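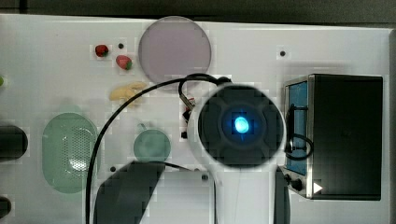

Wall Relief for the Ashour Hall Stairwell: Layout, Fixing and Lighting

Home Projects Studio Art and Building Reports Archive Contact

Botond Veres
Preton College, Studio Program in Art and Building
May 2026

1. Purpose

Ashour Hall has one main stair, and the stair has one large blank wall. The wall is plastered block, painted off-white, and runs the full height of the building from the entry floor to the upper landing. The college has set it aside for a permanent work. My project was to take one proposal from drawing to a tested partial mock-up and to report on whether it could be built, hung, lit and kept clean by ordinary means.

The proposal is a relief of folded steel panels that follows the rock beds at the old Stutlow quarry, where the stone for the front steps was cut. The beds are not level. They tilt down toward the east and are broken in one place by a fault, and this break gives the design its main feature: a diagonal step in the pattern that crosses the wall at the middle landing.

The report covers layout, fixing, surface finish and lighting. Cost is treated only where it changed a design choice.

2. Layout

The full relief has 133 panels. Every panel is a long, narrow strip with a single fold along its length, so that in section it is a shallow V with the point facing out. The depth of the fold varies. Panels near the fault are folded more sharply and stand farther from the wall than those at the outer edges.

I began with a survey drawing of the quarry face held in the college map room. The drawing is done by hand and the bed lines are not evenly spaced, so a direct tracing gave strips that were too thin to fold in several places. Two methods of correction were tried. In the first, all beds thinner than the minimum were removed. The result looked sparse in the upper third, and the tilt became hard to read. In the second, thin beds were merged with the bed below them. This kept the overall density and is the method used in the final drawing.

Spacing between panel centers is 200 millimeters measured square to the bed line, except at the fault, where it closes up. The panels do not touch at any point. A gap is needed for the fixing tool and for cleaning, and the shadow in the gap does most of the work of showing the lines from a distance.

The relief is seen from three main positions: the entry floor, the middle landing and the upper landing. Views were drawn for each one. From the entry floor the upper panels are seen steeply from below and the lower fold face is dominant. From the upper landing the reverse is true. From the middle landing both faces show, and the pattern appears flatter than it does on the drawings. I increased the fold depth on the panels next to that landing to allow for this, then checked the entry view again. The change could not be picked out from below.
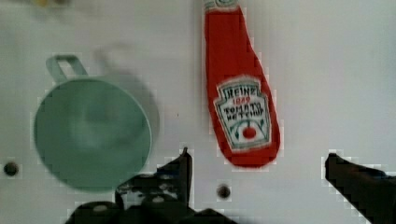

Figure 1. Mug and ketchup bottle on a white surface, seen from above.

3. Fixing

The wall can take screw fixings in the block but not in the plaster alone. It also has a run of electrical conduit buried on the left side, which rules out drilling in a vertical band there. Any system that needed two fixings at fixed points on each panel would run into this band somewhere.

Three options were compared.

Direct studs. Each panel is welded to two studs, and the studs are set in drilled holes with resin. This is the cleanest in appearance. It is also the least forgiving. A stud that is slightly out of place cannot be corrected, and a damaged panel cannot be taken off without breaking the plaster.

Full backing frame. A welded frame is fixed to the wall at a small number of points and the panels are attached to the frame. This avoids the conduit easily. The frame is heavy, would have to come up the stair in parts, and shows through the gaps unless it is painted to match the wall.

Rail and clip. Vertical rails are screwed to the block at points clear of the conduit, and each panel hangs from the rails on clips. I used the Genard rail that the workshop keeps for display boards. It is a plain slotted section and the clips slide before they are locked.

The rail and clip system was chosen. The rails sit behind the panels and are seen only at the gaps, where they read as short dark marks. In the mock-up they were painted with the wall color, after which they could be found from the middle landing but did not draw attention.

One problem came up during the January trial. The clips hold well against a straight pull but can creep along the slot if the panel is pushed from the side. On a stair, panels within reach will be pushed from the side. A lock screw was added to each lower clip. For panels above hand height the standard clip was kept.

3.1 Mock-up

The mock-up used panels from the fault area, at full size, on rails screwed to a sheet of board. The board was stood against the wall on the middle landing and braced at the foot. It was left in place long enough to be seen in morning and evening light.

Folding was done on the workshop press. The steel sheet came with a slight curve from the roll, and this showed as a twist in the longer panels after folding. Laying the strips flat under weight before folding reduced it. It did not remove it. For the full work I recommend buying leveled sheet, which costs more but saves a good deal of hand correction.

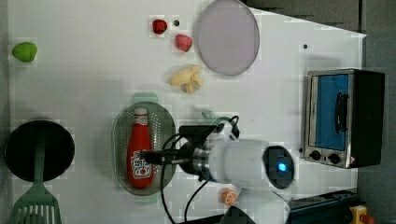
The ends of the panels needed more attention than I had planned for. A sheared end leaves a burr, and with the fold in place the point of the V is sharp enough to catch clothing. The ends were filed and the point rounded by hand on every mock-up panel. I then tried a small angled cut at each end before folding, which removes the point altogether. The angled cut is quicker, gives a more even result, and has been added to the cutting drawing.

Handling marks were the other surprise. Bare steel picks up fingerprints during hanging, and these stay under a clear coat if the panel is not wiped first. Gloves are noted in the hanging sequence.

4. Surface finish

Samples were made in three finishes: clear-coated bare steel, a flat gray paint, and a rubbed wax over darkened steel.

Clear-coated steel was the brightest. It also reflected the landing window as a hard white stripe, which broke up the bed lines at some hours. The gray paint gave the most even shadow and was the easiest to repair, but several people who looked at the samples took it for plastic. The rubbed wax had the best color against the off-white wall. It needs to be renewed by hand, and wax on a reachable surface will collect dust.

The final recommendation is mixed. Panels out of reach should be darkened and waxed. Panels within reach should be darkened in the same way and then sealed with a flat clear coat. The two surfaces are not identical side by side. The change can be placed along the fault line, where the panels already differ in depth and direction, and on the sample board this hid the difference well.

5. Lighting

The stair is lit by the landing window and by ceiling fittings that point straight down. The ceiling fittings are close to the wall and give strong grazing light on the top panels, but by the entry floor the effect is mostly gone.

Measurements were not taken with a calibrated meter. Comparisons were made by eye and with a camera held at one exposure setting. The results should be read as relative only.

With the existing fittings, the upper part of the relief is high in contrast and the lower part is dull. I tested a portable lamp on the middle landing, aimed upward along the wall. This filled the shadows from below and flattened the panels above it, which is the opposite of what is wanted. Moved to the side and aimed across the wall, the same lamp gave clear shadows on the right of every fold and improved the reading of the fault.

Glare on the stair was checked by walking up and down with the lamp on. At the side position it was in the direct line of sight for the last few steps below the landing. A shield would be needed – the simplest form is a plain steel return on the open side, finished like the panels.
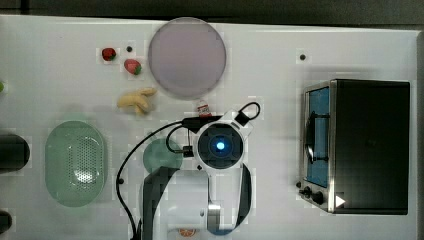 Figure 2. White tabletop from above, with robot arm, toy food items and small toaster oven.

6. Upkeep

Dust will settle on the upper face of each fold. In the mock-up a long-handled soft brush reached all the panels from the landing. On the full wall the top rows can be reached only from a tower or from the upper landing with an extended pole, and the pole must not be levered against the panels below. Brushing from above should follow the line of the fold, left to right, so that the clips are not loaded sideways.

Spare panels should be cut and finished along with the main batch and stored flat. Since no two panels in the fault area are alike, spares are worth making only for the regular panels. For the others, the cutting file and the fold depth should be kept together in one record. Each panel is stamped on the back with its row and position.

7. Remaining work

The rail positions have been drawn but the conduit has been traced only on the lower half of the wall. The upper half must be traced before any holes are marked. The side lamp needs a fixed power supply, and its position depends on that route. The load on the rails was checked by hand calculation using the weight of the mock-up panels, and the calculation should be reviewed by an engineer before the work is ordered.

The quarry drawing shows a second, smaller fault near the right edge. It was left out of this version because it falls where the wall meets the handrail bracket. If the bracket is moved when the stair is next painted, the last column of panels could be redrawn to include it without changing any others.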